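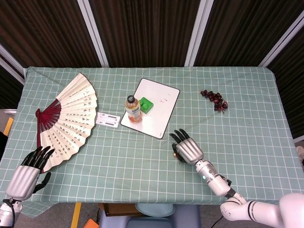
Wukulia 后期制作部 · 合成组

上个月我们组去 Barkel 的开放日逛了一整天,回来以后大家在群里聊得停不下来,组长让我写一篇贴到部门页面上,那我就随便写写,想到哪写到哪,别嫌我啰嗦。

先说 Barkel 在哪。出了地铁还要走一段,沿着一条两边都是汽修店的路往里,我和两个同事一度以为导航坏了,结果一拐弯就是他们那栋灰楼,门口立着开放日的牌子,已经有人在排队领胸牌了。上午九点半开门,我们到的时候九点四十,前面大概有21个人。胸牌是纸的,绳子倒是挺好,我现在还拿它挂门卡呢。

一楼是放映厅,先给大家放了一段他们去年做的长片的拆解,片子叫《Palacios》,讲一座建在悬崖上的城慢慢塌进海里。我在电影院看过,当时就觉得最后那场塌城的戏厉害,这回看到一层一层剥开的版本,真是坐在那儿嘴都合不上!整场戏一共700多个镜头里挑了最难的几个来讲,先是灰模,然后是破碎解算,再是尘土,再是海水,最后才是灯光和合成。主讲的是他们的特效总监,语速特别快,PPT 翻得也快,我笔记本上那一页全是半句话。

有一点我记得很清楚:他们的尘土分了6层来出,离镜头近的那一层是实拍素材,在停车场里拿面粉和水泥灰抖出来拍的(据说拍完洗车洗了一下午)。远处的几层才是解算。我们组里之前为了一个巷子里的烟尘镜头,全用解算硬算,算到农场排队排到半夜,看到这里我跟旁边的同事对了一眼,两个人都没说话。

讲完之后有提问,有个学生问入行要先学哪个软件,总监说先学会看,回家把自己喜欢的镜头逐帧过一遍。这话听过很多遍了,不过他接着举了个例子,说塌城戏里有一个镜头返了很多次,问题一直出在海面的反光上:城都塌了一半了,水里的倒影还是完整的。整个团队盯着城看,没人看水。台下笑成一片,我笑得有点心虚,因为我干过差不多的事。

然后分批上楼参观。二楼是资产和绑定,三楼是灯光和合成,我当然最想看三楼,偏偏我们这批先去二楼。二楼有一面墙全是石头。对,就是石头,从各地捡回来的,每块贴了编号,旁边有一个小转台用来做扫描。带队的小姑娘说塌城那些碎块的断面纹理就是从这面墙上来的,她自己出去旅游也会往行李箱里塞石头,有一回行李超重交了钱。我很想摸,但墙上写着请勿触摸,只好把手揣兜里。

中午在他们食堂吃,开放日的盒饭有两种,我拿的是鸡腿的,味道可以,米饭偏硬。吃饭的时候跟一桌做游戏过场的人拼桌,聊了半天渲染器,又聊了半天腰。大家的腰都不太好。有人推荐了一种升降桌,我忘了记牌子,谁记了麻烦在群里发一下。

下午终于上三楼。灯压得很暗,每个工位都有遮光罩,走路得小心脚下的线。他们给我们演示了自己写的一套镜头管理工具,叫 Ramer,就是这个让我最眼馋。简单讲,合成师打开一个镜头的时候,左边会列出上游每一个环节的最新版本,哪个更新了就亮一个小黄点,点一下能看到跟上一版的差别,不用再去翻文件夹、翻聊天记录。我们现在是怎么做的大家都知道,靠喊。我问能不能对外授权,演示的大哥很客气地说暂时没有这个打算,又说其实早期版本也很简陋,就是一个表格加几个脚本,用了7年才长成今天这样。

这句话我倒是记下来了,回来的路上跟同事商量,我们能不能也先从一个表格开始。哪怕只管版本号,只管我们组自己的镜头,也比现在强。初步的想法我放在组里的共享盘了,名字叫“小黄点”,大家有空去提意见,骂也行。

三楼还有一间调色室,一次只让进几个人,我们排了好一会儿。里面放的是塌城戏最后那个远景,先放没调过的,再放成片的。没调过的那版海是很平的蓝,成片里往绿里压了一点,城墙的边缘留了一丝暖色,一下子就有黄昏的味道了。调色师说导演最初想要更红,试下来觉得像着火,才退回来的。我站在后排,前面的人个子很高,我一直在左右晃脑袋找缝看。

也说点不太满意的。动线安排得有点乱,二楼和三楼之间只开了一部电梯,大家挤在楼梯口等了很久;放映厅的麦克风中间断了两次;我想听的那场关于数字替身的小讲座跟参观时间撞了,没听成,只从别的组那里要了几页笔记,字还看不太懂。明年要是还去,建议大家提前把时间表看好,分头行动,回来再对。

纪念品是一张明信片和一枚徽章,徽章上是塌了一半的城,挺好看的。我多拿了一枚,放在前台抽屉里,给那天赶镜头没去成的同事,谁先到谁拿。

下一次外出参观暂定在十一月,去哪还没定,有人提了录音棚,有人提了模型工作室。我个人投模型工作室一票!想报名的在群里接龙就行,车票照旧先自己垫,回来找行政报。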